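Menu Home Kitchen Workshop Floors & Stone Ask Us Search

We use cookies to remember your preferences. Accept Manage

Workshop Tips: Sharing the Bench With a Robot Arm

By Róisín Ó Conaill
January
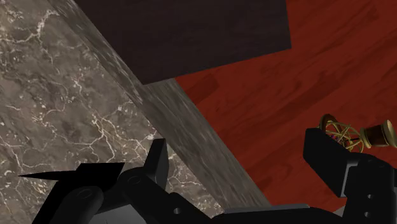 Stone shops have always had two kinds of worker, the ones who lift and the ones who point. At Ogbonna, where I do counters and tabletops, we now have a third kind, and it does neither until somebody has told it exactly where everything is. Most of my day used to be hands. A good part of it is now spent setting up scenes like this one on the computer, with veined marble on one side, a red wood floor on the other, and the gripper standing wide open in between while a little brass thing made of rings waits by its right finger. Then I run the move, swear, adjust, and run it again. My knees have never felt better. My vocabulary is about the same.

Several readers with small shops have asked what changes when the arm arrives. The tips below are what I'd have liked taped to the wall in my first week.

Clear the bench before you blame the arm. Ours came with a manual of 214 pages, and the line that has saved me the most grief is the one about leaving nothing in the path that you haven't told it about. A human helper will step around your coffee. The arm has no opinion on coffee. Get a shelf at shoulder height, well outside the fence, and put everything you love on it.

Try it on the screen first. I thought this was office nonsense until I compared it with the price of a slab. A bad move on the screen costs you a sigh. Save every version, even the stupid ones, and name them so you can find them again. "Final2" will mean nothing to you after lunch.

Put something awkward in your practice setups. Square blocks teach you very little, and customers don't order square blocks. Round things, hollow things and anything with a handle will show you where your grip settings are wishful. For the real bench, I buy practice pieces at the thrift store in Flesthorpe – candlesticks are best, and cheap enough to mourn quickly.

Wipe the finger pads at every break. Stone dust is fine as flour and gets on everything. Dry cloth first, then a barely damp one, then dry again. Don't use the spray you use on the counters, which leaves a film. Follow whatever your maker says about the joints and keep the air hose away from them.

Mark the floor. Bright tape, wide, and replaced when it curls. Anyone who crosses it stops the arm first, including the boss, including the boss when he's only grabbing his pencil.

Write down who can stop it and who can restart it. These are different lists. Everybody stops it. At our place three of us restart it, and the names are on a card by the switch.

Keep a person on edges. The arm at our sister shop, Datitz, does beautiful flat work, but an edge is where the customer's hand goes, and a thumb will find a rough spot that every sensor in the building has waved through. I still run mine down every bevel. I wear no glove for that part, and the power's off.

Now the part people really write in about, which is jobs. We're a shop of 18, and we were 18 before. What did change is who does what, and that was bumpier than the sales talk. Ivon, who sold us the thing, promised we'd save up to 40 hours a month. We did get hours back on lifting and fetching. We also found a whole new pile of hours in setup, cleaning and standing with folded arms watching it be careful. Ask early whose hours those are. Ask too whether the setup work comes with setup pay, because here it took most of a summer to get that settled, and it went better once we had kept a log.

Keep a log, then. A cheap spiral notebook on a string is fine. Write what stopped, when, and who got it going. Ours has coffee on it, so evidently I don't read my own tips.

And teach two people at once. If only one person knows how to set up the moves, that person will be phoned on vacation. I was at a lake. I talked a man through a gripper reset for an hour with a fish on the line, and the fish did not wait.

Next month: getting rust rings off a stone sill without making a bigger ring.

Get our shop tips by email once a month. Enter your address Sign up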